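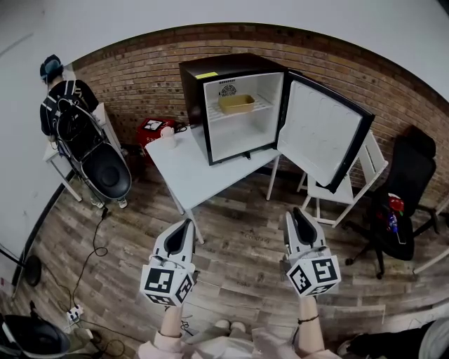
2/ So the second week of running my little jam stall in Prinbridge went better than the first, and I have to thank everybody who stopped to chat, even the folks who only wanted directions to the ferry (it's past the bakery, go left!).

3/ I brought 12 jars of the plum and they were gone by ten in the morning, which I did not expect at all, so I'm making a much bigger batch for May.

4/ Elikem Quartey gave me his aunt's trick of adding the lemon peel at the very end, and oh my goodness, what a difference.

5/ Still looking for a good source of small lids, if anyone near Hatley knows one?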